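About Bustell Tables

We make and mend wooden tables. There was a spell when we also did shelves, but the shelves know what they did.

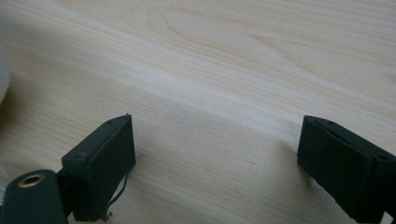

Bustell began with a dining table that came free with a house. It had been painted green, then a different green, then covered in sticky-backed plastic by someone who must have had a grudge against it. Getting all that off took most of an August and two borrowed heat guns. What was underneath was lovely, and the smell has never quite left the garage.

Friends saw it and asked whether we could do theirs. Then friends of friends did, and at some point it seemed rude to keep calling it a hobby. We moved into our present workshop, behind the old Van der Merwe bakery, with 8 trestles, a kettle and a radio that gets one station. The radio is still here. We are on our fourth kettle.

What we do

Mostly tops. A table's legs can be any old thing so long as they reach the floor, but the top is where people live. It gets the homework, the hot pans, the elbows and the one glass of red wine that always goes over at Christmas. We take tops that have had a hard life and give them a few more years of it.

We work on solid wood and we work on veneer. We mention the second because a lot of people bring us a veneered table in the tone of voice you'd use to confess to something. There is no need. A good veneer lets you have a wide sweep of grain, with those long stretched arches that joiners call cathedrals, across a top that would cost the earth in one solid piece and then warp out of spite. It does need a lighter hand with the sander. We learnt this on our own furniture, at our own expense, and one of the results now lives under a tablecloth in the office.

We also make new tables to order. There are 4 sizes. People ask for sizes in between, and we generally give in, so perhaps ignore the 4.

Pale wood, and our opinions on it

Fashion has gone pale, and we're pleased, having been quietly pale for years. A blond top makes a small kitchen look bigger and shows you where the crumbs are. Some customers count that as a fault.

Look at one near a window and you will see that it is several colours at once, cream in one place and faintly pink in another, and bleached almost white where the light lands on it. We have had a table returned for "changing colour at teatime". We turned it round and sent it back.

For finish we use Skosesa hard oil on most jobs and a matt lacquer for families with toddlers. We will do high gloss if you ask. We'll also ask if you're sure, once in writing and once by telephone.

Grain matching

This is the part we get tiresome about. If you order a table with an extra leaf, the grain will run on from the top into the leaf as if it had never been cut. It takes ages, most visitors cover it with a tureen, and we'd be obliged if you could point it out to them.

Bringing us a table

Measure the table. Then measure your car. Please do it in that order and before you set off, as our car park has seen some sad sights. We collect within 40 miles for a flat charge of £70, blankets included.

A simple strip and re-oil takes us a few weeks. Burns, deep rings and felt-tip take longer. If you have already had a go yourself with something from under the sink, tell us what it was. We won't judge you out loud.

We don't do pianos, boats or anything from Hundia's flat-pack range, which has defeated us twice.

The workshop is open from nine until half past four. Ring the bell, then knock as well, as the bell is mostly decorative.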